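Members' newsletter, Tisby Repair and Reuse Group
2022-06-29

What to do with the cables in the drawer

At the last open evening I promised to write something on old cables, as four different members asked me the same question in one night. Everybody has a drawer of them. In my house it was two drawers and a shoe box, and when my wife wanted the shoe box back I had to become serious.

I start with the advice I was given by Higinio Rosales when I moved to Tisby, and which I still follow. Do not sort cables by length or by colour. Sort them by the plug at the end. A cable whose plug fits nothing in your home is of no use to you, even if it is long and in very good condition. It may be of use to another person, so it goes in the bag for the swap shelf.

Before you keep any cable, pass it slowly through your fingers from one end to the other. You are feeling for places where it is flat, stiff or sticky. Look most carefully at the last few centimetres before the plug, where the cable bends each time it is used. If you can see the inner wires there, the cable is finished. Please do not put tape on a mains cable and go on using it. I have seen this three times this spring, once on a kettle.
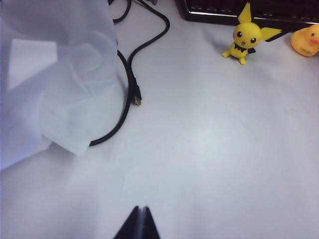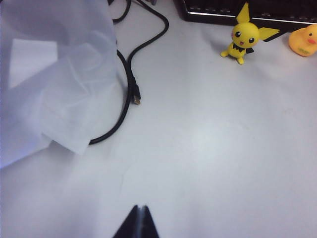 Now the question of how to keep them. Many people wind a cable tightly round the hand and elbow, and then tuck the end under. It looks tidy, but it twists the cable a little more each time, and after one winter it will not lie straight any more. It is better to make loose circles, as wide as a dinner plate, and let the cable turn the way it wants to. Close it with a strip of cloth or a soft tie. Rubber bands dry out and stick to the cable, and then you have to clean it with warm soapy water and a lot of patience.

I also ask you to write labels. A small piece of masking tape, folded over near the plug, with the name of the machine on it, is enough. I did not do this with the cable for my Zotness radio, and I looked for it from October until after Easter. It was with the Christmas lights.

For the cables you do not want, there are two ways. Working ones can come to the swap shelf in the hall, in a paper bag, with a note saying what they were used for. Broken ones must not go in the household bin. The recycling yard on Warach Road takes them in the cage marked for small electricals, and you do not need to make an appointment. Please cut nothing off before you bring them - the yard wants the plug and the cable together.

One member asked if it is worth selling the copper. I asked at the yard and the answer was a friendly no, not for the amount that comes out of a kitchen drawer.

The adaptor tin is still missing from the hall. It is a round blue tin with Ruawai written on the lid, and inside are the travel adaptors which we lend out in summer. If you have borrowed it, you can leave it behind the piano and I will ask no questions. Two families are waiting for it before their holidays.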